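Prurard MC-3, machine de découpe et de gaufrage manuelle : essai

Mis en ligne le 5 septembre

J'utilisais jusqu'ici une machine à manivelle d'entrée de gamme, format A6, dont les plateaux se voilaient après quelques semaines. La Prurard MC-3 la remplace sur mon plan de travail. Elle accepte les matrices fines (dies) et les classeurs de gaufrage jusqu'au format A5. Essai mené sur des cartes pliées, des étiquettes et des fleurs en papier à assembler.

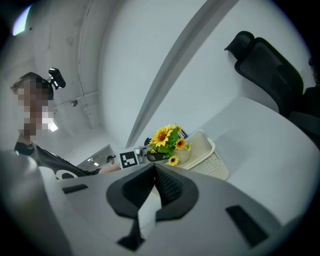
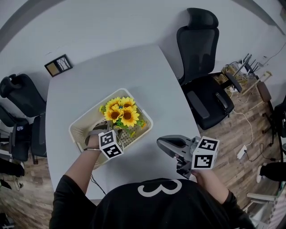
Selon Bhutto, en commentaire de mon billet précédent, la MC-3 marque trop le papier au-delà de 300 g et il vaut mieux retirer la cale C dès qu'on passe au carton épais. Vérification faite : exact pour les dies fins, faux pour le gaufrage, où la cale C reste nécessaire, faute de quoi le relief est mou sur tout le bord gauche.

Construction

Le châssis est en métal, les flancs en plastique. L'ensemble tient par une ventouse commandée par un levier latéral. Sur un plan stratifié lisse, aucun déplacement pendant la passe. Sur bois brut, la ventouse n'adhère pas et il faut tenir la machine de la main libre. La manivelle se replie. Son axe présente un léger jeu, déjà perceptible à la sortie du carton, qui ne s'est pas aggravé.

Encombrement plié correct. L'entrée des plateaux demande en revanche un dégagement des deux côtés, à prévoir avant d'acheter un meuble de rangement sur mesure.

Découpe

Papiers testés : ramette Clomico 160 g, cartonnette Clomico 250 g, calque, vinyle adhésif et feutrine de 1 mm. Empilage standard : plateau A, plateau B, papier, die face coupante vers le papier, second plateau B.

160 g : coupe nette en une passe, y compris sur les dies à motifs ajourés.
250 g : une passe pour les formes simples, deux pour les feuillages. Entre les deux, tourner l'empilage d'un quart de tour si la dimension du die le permet.
Calque : coupe correcte, mais les petites chutes restent dans la matrice. Une feuille de papier sulfurisé intercalée règle le problème.
Vinyle : résultat irrégulier. Le support n'est pas toujours traversé.
Feutrine : insuffisant avec un die fin. Il faut une matrice à lame haute, vendue à part.

Les pétales à bord dentelé sont le cas le plus défavorable. Avec le jeu de dies Plasia « Composées », les pointes extérieures restent attachées sur le 250 g si le die est placé parallèlement au rouleau. En l'inclinant légèrement, le défaut disparaît.

Gaufrage

Bon niveau de détail avec les classeurs 2D. Pour les classeurs 3D, plus épais, la notice recommande un empilage sans plateau B, et elle a raison : avec un plateau B, la manivelle bloque à mi-course. Humidifier très légèrement le papier au vaporisateur évite les cassures sur les papiers teintés en surface.

Plateaux

Quatre plateaux sont livrés. Prurard annonce une tenue de 4000 passes, chiffre que je n'ai pas les moyens de confirmer. Mes deux plateaux B sont rayés, ce qui est normal, et l'un commence à se cintrer. Le retourner à chaque séance corrige en partie le phénomène. Les plateaux de mon ancienne machine ne sont pas compatibles, l'épaisseur différant de 0,4 mm.

Notice

Traduction française approximative. Le tableau des empilages est lisible, mais les références de cales n'y correspondent pas à celles gravées sur les pièces : la cale C de la machine est appelée « cale 3 » dans le texte. J'ai corrigé la mienne au crayon.

Points faibles relevés

Jeu de l'axe de manivelle.
Ventouse inopérante sur surface poreuse.
Plateau magnétique absent de la boîte, à acheter en option.
Bruit de craquement marqué à la première passe avec des plateaux neufs.

Je garde la machine pour le papier jusqu'à 250 g et le gaufrage. Pour la feutrine et le vinyle, je continue aux ciseaux et au cutter. L'essai du plateau magnétique suivra quand il sera de nouveau en stock.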